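7 Running the visitor demonstration

This section covers the hand-held gripper demonstration given on open days at the Wolcombe workshop. It assumes that the Conivel gripper pair has been charged and paired as set out in section 4. For guided visits to the Betancur cell, see section 8.

7.1 Before visitors arrive

1. Clear the demonstration area of cables and loose packaging. Props for the task may stay on the floor.

2. Mark a line on the floor 300 cm from the operator's position. Visitors stand behind this line while the grippers are in use.

3. Switch on the left gripper, then the right. Wait for the indicator light on each marker cube.

4. Start Bavomance on the host computer and open the profile named OPEN DAY. Do not use a production profile. Recordings made under a production profile are added to the training queue overnight and have to be removed by hand.

5. Check that both grippers are listed as Tracked. If one is listed as Searching, wipe the faces of its marker cube with a dry cloth and try again.

Note: Marker cubes are matched to their grippers at the factory. If a cube has been swapped between left and right, Bavomance will still report Tracked, but the recorded paths will be mirrored. Check the letter under the mount.

Caution: Do not lift a gripper by its marker cube. The mount is not load-bearing and a bent mount voids the calibration.

7.2 Giving the demonstration

1. Put on the head camera and tighten the rear dial until the camera does not shift when you look down.

2. Pick up the grippers, one in each hand, and hold them forward of the body with the tips pointing away from you.

3. Look down until both marker cubes are in the camera's view. The host computer sounds a single tone when it has them.

4. Press the foot switch once to begin recording.

5. Carry out the task at half your normal working speed. Keep both cubes in view throughout. Sleeves must not cover the cubes.

6. Press the foot switch twice to stop. Return the grippers to the cradle before speaking to visitors.

Note: A recording should not run longer than 46 seconds. Longer recordings are split on playback, and visitors will see a pause at the join.

7.3 Letting a visitor try

Visitors may use the grippers under supervision, one person at a time. Children under 12 may hold one gripper only, with the trigger lock on.

1. Adjust the head camera for the visitor. Remove glasses with heavy frames if they press against the band.

2. Fit the wrist loops.

3. Allow no more than 4 attempts per visitor.

4. Delete the recording when the visitor has watched it, unless a signed consent form is on file.

Caution: Keep fingers clear of the gripper tips. Closing force is low but enough to pinch.

7.4 Faults during a visit

Tone repeats: one cube has left the view. Lower the chin and bring the hands closer together.

No tone: stop the recording and restart Bavomance. If the fault returns, contact Jarmo Pelkonen at the service desk.

Figure 7-2. Operator's view with both grippers held forward.

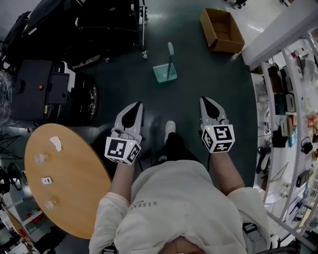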